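Shared Workshops in Small Towns: Notes for the Pavholm Talk
Slides are numbered in brackets. Pause where marked. 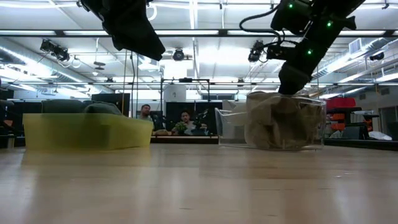

Start with the question I get asked most, what a shared workshop costs to run. Give the Pavholm answer first: rent is the largest bill, then insurance, then heating, and tools are a long way down. People expect it to be the other way round. Then talk about surfaces. A pale wooden top like the one on screen, with the grain showing faintly and the lights reflecting in it, is what most members say they want when we ask them. It looks good and it's pleasant to work at. It also shows every glue drip, so decide early who is going to sand it and how often. Pavholm does it twice a year, in June and again before Christmas.

[Slide 2] How Pavholm started
Old seed merchant's on the canal side. Empty for years. The council wanted a tenant who would keep the roof on. Eight people signed the first lease between them, and each put in the same amount. Mention that two of them had never met before the signing.
First winter was bad. No proper heating, one toilet, a door that wouldn't lock from the outside. Membership stayed flat until spring.
Don't spend too long on this slide. Last time I ran over.

[Slide 3] Membership figures
147 members at the last renewal. Most pay monthly. A few pay for the year, and they tend to be the ones who come least. Say this without making a joke of it, as some of them will be in the room.
Evenings are full. Mornings are not. We tried a cheaper morning rate and it brought in retired people and shift workers, who now have their own kettle and their own ideas about the radio.

[Slide 4] Okau and Veloso
Two other towns, both smaller than Pavholm. Okau rents by the bench. You pay for your own space, you can leave work out overnight, and no one else uses it. Income is steady but there is a waiting list and it doesn't move.
Veloso rents by the hour. Everything has to be cleared away at the end of a session. More people get through the door, and more things get lost. They spent 1,000 on lockers and wish they had done it sooner.
Ask for hands up: which would you rather join? Then ask which you would rather run. The answers are usually different.
(Pause)

[Slide 5] Noise
Sławomir Grabowska ran the Sturov workshop through its complaint from the flats upstairs, and let me use his notes. The main points:
Answer the first letter within a week, even if there's nothing to report.
Go up and listen from the neighbour's side. At Sturov the saw was fine. The trouble was the extractor, which was bolted straight to a joist.
Rubber mounts cured most of it. Moving the extractor to the outside wall cured the rest, and the bill came to 3,000 with the electrician.
They now stop machine work at eight in the evening. Hand work carries on until ten.

[Slide 6] Rules that get kept
Short ones, on the wall, at eye height. Pavholm had four pages of rules in a folder and I have never seen the folder open. Now it's one sheet.
Induction before using any machine. No exceptions for people who did it at school.
Sweep up before you go.
Scrap bin gets emptied by whoever fills it. This one is still not kept. Be frank about it.

[Slide 7] If you are thinking of starting one
Find the building before you buy anything. Three groups have told me about a store of donated lathes with nowhere to put them.
Read the lease for repairs. Get someone else to read it too.
Ask the insurer about public open days before you advertise one.
Start charging from the first month.

Questions. If no one starts, ask the person from Okau about the waiting list.
Leaflets are on the chair by the door. The Sturov floor plan is on the back, with the extractor in its new position.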